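About Korkport

Korkport is a desktop music player for Linux. It plays local files and reads the usual tag formats. It doesn't stream, and there is no account to create.

The project started as a set of patches to an older player called Prendero, which stopped receiving updates when its toolkit was dropped by the main distributions. Youssra Ait Ali ported the playlist code first, then the tag reader, and by April there was enough new code to justify a separate name. The database format was kept, so a Prendero library can still be opened directly.

Releases are built as a Flatpak and as a plain tarball. Packages in distribution repositories are made by other people and may lag behind by a version or 2. If a bug appears only in a repository package, please report it to the packager first.
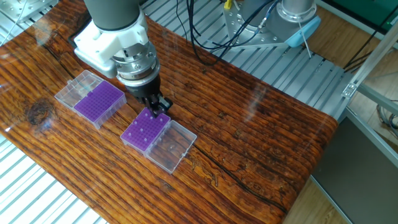

The library scanner was rewritten for the current series. It reads files in batches of 40 and writes to the database once per batch, which keeps the window responsive on slow disks. Our test library holds 3,000 tracks with deliberately bad tags: missing years, mixed encodings, album artists spelt several ways. A release is not tagged until the scanner gets through it without an error.

Korkport is maintained by Sqalli, a small software company in Plonberg. Paid work on audio tools for other clients covers the hosting and build servers. The player itself is free software under the GPL, version 3 or later, and contributors keep the copyright in their own code.

Translations are handled through the web interface linked in the menu. The player is available in 17 languages – some of them only partly complete. Untranslated strings fall back to English.

Bug reports should include the version number, the desktop environment and the output of the player when started from a terminal with the debug switch. Feature requests go to the same tracker under a separate label. We do not plan to add video playback or a mobile version.

Page last changed: February 27, 2019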